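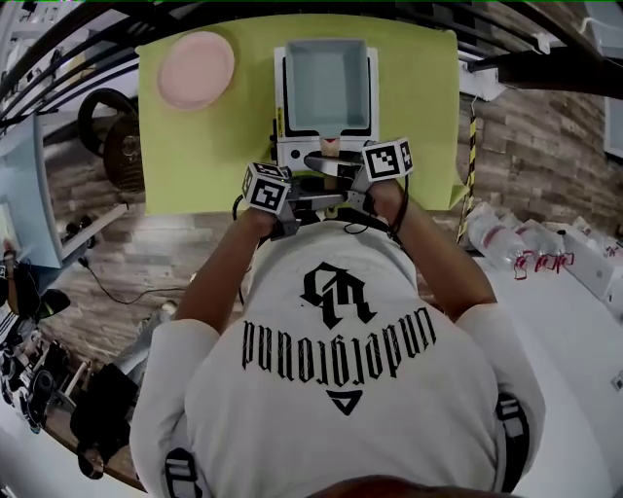
12月に入ってから、朝の散歩がすっかりカワウソ探しになってます。

きっかけは、水鳥の観察会で一緒になったロンロン・ションさん。川沿いの砂地にしゃがみこんで「これ、足あとだよ」って言うんです。指が5本、うっすら水かきの線まで見える(ような気がする)! 私はどう見ても犬だと思ってたので、ちょっと恥ずかしかった…。

で、それから毎朝6時半に家を出て、橋の下から堰のあたりまで歩いてます。姿はまだ一度も見てません。でもフンは3回見つけました。石の上に、わざわざ目立つように置いてあるんですよね。魚のウロコと骨が混じっていて、においは意外とジャスミン茶っぽいと本に書いてあったけど、私には干物屋さんの裏口でした。

イングリッド・オカフォーさんに写真を送ったら、古いフンと新しいフンの見分け方をずいぶん長いメールで教えてくれました。白っぽくてボソボソなら古いやつ。私のは3つのうち2つが古くて、がっかり。しかも残りのひとつは「たぶんイタチ」とのこと。えー!

心配なのは、堰の下流で護岸工事の看板が立ったこと。ヨシがまとまって残ってるのは、あの川だとあそこくらいなんです。工事の時期だけでも繁殖と重ならないようにできないのかな、と役所に電話してみたら、担当の方は思ったよりちゃんと話を聞いてくれました。返事は来月になるそうです。

あ、そうそう、長靴は買い替えました。前のは右のかかとから水が入ってきて、最長でも4分しかもたなかったので。新しいのはちょっと大きくて、歩くたびにカポカポ鳴ります。これ、カワウソに聞こえてるよなあ。

明日は堰の反対側から歩いてみます。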